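Shelf Life

The inventory of the Moltum flat was due in June 2023, and Patricio Ortuño had been given the kitchen and the back room. The form ran to 60 lines. Line one was the stove.

He worked clockwise from the door, as the instructions required. Stove, enamel, one burner defective. Sink, single basin. Wall cabinet, two doors, left hinge replaced with a hinge of a different pattern. He wrote in block capitals with a hard pencil. Ink had been tried in January and had gone through the paper.

The tenant, a man named Gál, had been gone for ten weeks. The firm that held the lease, Eteo, wanted the contents listed, valued and boxed. Ortuño had asked whether food counted as contents. Eteo had replied that unopened food was contents and opened food was waste. He had written this on the inside cover of the clipboard.

Under the sink he found a bucket, a brush and a tin of Rarora floor wax with the lid stuck. He could not tell whether it had been opened. He turned it over, shook it, heard nothing, and entered it under both headings with a question mark.

The cabinet took an hour. Rice, sealed. Lentils, sealed. Salt, open. A jar of buttons. A second jar with one button in it, darker than the others, which he compared against the first jar and could not match. The form had no line for buttons. He used the line for cutlery accessories.

Behind the lentils was a sheet of squared paper folded in four. It was a stock list for the back room, in a small upright hand. Gál had ruled it in three columns: item, position, reason. Most entries under reason were a single word. Height. Light. Damp. The last entry was for blocks, and the position was given as "front, right, never in line." Under reason he had drawn a dash.

Ortuño had not yet been in the back room. He finished the cabinet first, initialed the page, and sharpened the pencil over the sink.

The door stuck at the bottom and had to be lifted. He stood inside it with the clipboard against his chest and compared the list with the table.

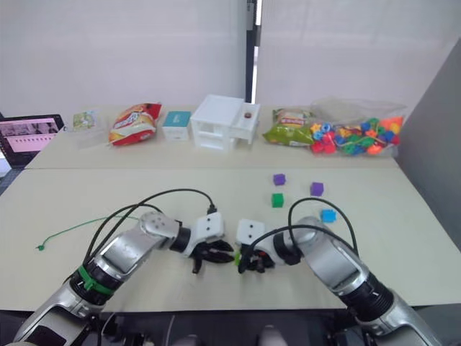 The table in the back room, with the blocks at the front.

Packages and containers at the rear, up to the seam. In front of the seam, clear surface. He read the last entry again. Front, yes. Right, yes. A purple one stood farthest back with a green one directly before it, and a second purple one off to the side, a little nearer. He looked for a line that would pass through them all and did not find one.

The procedure was to box from the front edge toward the wall. He set an empty carton on the floor, wrote BACK ROOM on the flap, and wrote the number 4 in the quantity column beside "blocks, colored." The value column he left open.

Then he took Gál's sheet, ruled a line under the dash, and copied the positions out as exactly as he could, with the seam drawn in as a reference. It took him most of the side. He folded it in four again and laid it in the bottom of the carton, where it would be the last thing out.

He moved on to line 41, packages, assorted.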